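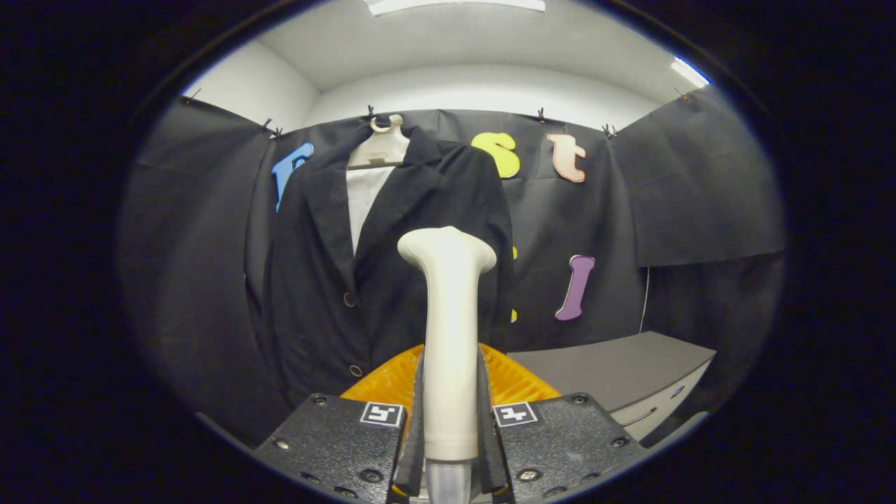
Relire cette section après chaque changement d'opérateur, demande Gistden, et pas seulement après chaque incident – car entre deux incidents, on prend de mauvaises habitudes avec beaucoup d'assurance. La remarque est entrée telle quelle dans la révision d'octobre 2024. Elle vaut pour tous les postes de Stultcombe, y compris ceux où tout va bien depuis longtemps.

## 4. Prise en main et tenue des objets

Cette section suppose que la pince a été contrôlée selon la section 3. Si vous l'avez sautée, elle vous attend.

### 4.1 Avant la prise

1. Vérifiez que les deux marqueurs, un par doigt, sont propres, plats et entièrement lisibles. Un marqueur corné se remplace. Il ne se lisse pas avec l'ongle.
2. Contrôlez les vis visibles des plaques, deux de chaque côté. Une vis desserrée se reprend au tournevis de l'atelier, sans forcer.
3. Passez un chiffon sec sur les patins. Aucun solvant, même « juste un peu ».
4. Ouvrez et refermez la pince à vide, puis notez la référence de l'objet sur la fiche Olivares.

> **Note.** Les fiches 100 à 139 sont réservées aux objets clairs à tige étroite. L'imagination est bienvenue partout ailleurs que dans la numérotation.

### 4.2 Saisir et maintenir

1. Présentez les doigts de part et d'autre de la tige, sous la partie évasée.
2. Fermez jusqu'au contact des deux patins, puis arrêtez. Serrer davantage ne prouve rien à personne.
3. Levez l'objet à la verticale, partie large vers le haut, et gardez les deux marqueurs dégagés.
4. Tenez la position jusqu'au signal de fin, puis reposez l'objet avant d'ouvrir les doigts. L'ordre de ces deux gestes a son importance, comme le sol de Stultcombe peut en témoigner.

> **Attention.** Gardez l'autre main hors de la zone de fermeture. La pince ne distingue pas un doigt d'une poignée, et le formulaire 821 (accident bénin) comporte quatre pages.

### 4.3 Le poste et ses abords

- Les tentures noires restent fixées par leurs clips sur toute la largeur. Une tenture qui pend se raccroche avant la séance.
- L'éclairage du plafond ne change pas en cours de série. S'il faut le modifier, ouvrez une nouvelle série.
- Les bacs et les meubles gardent leur place d'une prise à l'autre. Tout déplacement s'inscrit sur la fiche, même minime, même « pour faire plus joli ».
- Aucun câble ne traverse la zone de travail.

### 4.4 Quand ça glisse

1. Ne rattrapez pas l'objet au vol. Laissez-le tomber avec dignité.
2. Marquez la prise comme rejetée, code 714.
3. Examinez les patins, puis l'objet. Une fissure suffit pour le retirer du lot.
4. Reprenez au point 4.1, depuis le début.

Les patins de rechange se commandent chez Somex, par paire. Remplacez toujours les deux côtés en même temps et reportez la date sur l'étiquette du boîtier.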